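Subject: Re: [handheld-demos] thin stuff, paper, and how many takes is enough
From: Tahira Kazmi
Date: Wednesday, 4:12 PM

> On Wednesday morning Ghauri wrote:
>
> We're just starting on two-handed tasks with the trigger grippers and
> I have a dumb question. Boxes and cups are fine. Anything flat or floppy
> is a mess. My people pinch it, it slides, they pinch it again, and then
> half the take is fiddling. Do you keep those takes? Do you tell people to
> slow down? And how many takes before you bother training anything? We
> have 30 so far and I'd like to know if I should be embarrassed.

Hi Ghauri, hi all,

Not a dumb question, and no, don't be embarrassed by 30. Our first batch for the paper task was also 30 and we trained on it the same night because we couldn't wait. It was terrible! The arm went to the right area of the table, closed on air, and then carried the air very carefully to the other side. But it told us the whole chain worked, from recording to playback, and I'd do it again.

On the fiddling. We argued about this at Utance for most of January. My view (not everybody's) is that you keep a re-pinch if the person would do it in real life, and you throw out the ones where they're clearly fighting the tool. If you lift a strip, feel it slip and catch it again, great, I want the arm to learn that. If you drop it on the floor and go hunting for it, stop the recording and start over.

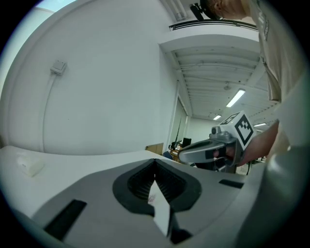 The other thing with thin stuff is that your hands lie to you. You hold the handle, you squeeze the trigger, and your brain fills in the rest from looking straight at the table. The policy doesn't get your eyes, it gets whatever the gripper camera gets. So I make new people watch their own takes from the gripper view before they do a second set. It takes ten minutes and it fixes more than any amount of me standing there saying "slower, slower." They see their own fingers covering up the paper at the exact moment that matters, and they start coming in from a different angle without being told.

About slowing down: a little, yes, but mostly at the grasp. When we told everybody to slow down for the whole task we got these dreamy underwater takes and the trained arm would just sort of hover. Now I say move like normal, then pause for one breath before you squeeze. The pause also makes it a lot easier to find the grasp later when you're scrubbing through.

Numbers, since you asked. After the bad first batch we went up to 324 takes with three people, and that was when it began picking up strips in a way I'd show a visitor. We're at 1118 now and the last few hundred helped less than I hoped, except for the ones where we moved the starting spot around. If I could redo it I'd spend those hours on more tables and more rooms. All ours have the same background and I'm sure it will bite us when the Sestasbridge folks try it at their place.

One small two-handed thing: decide early which hand does the holding and write it down. We had a lefty and two righties and didn't think about it until we were well past the halfway mark. I sorted them by hand over a weekend. Don't be me.

Has anyone tried softer finger pads for paper? I have a set on order from Brustemance but no idea yet if they grab better or just leave marks on everything. Would love to hear before I swap them in and make the new takes not match the old ones.

Tahira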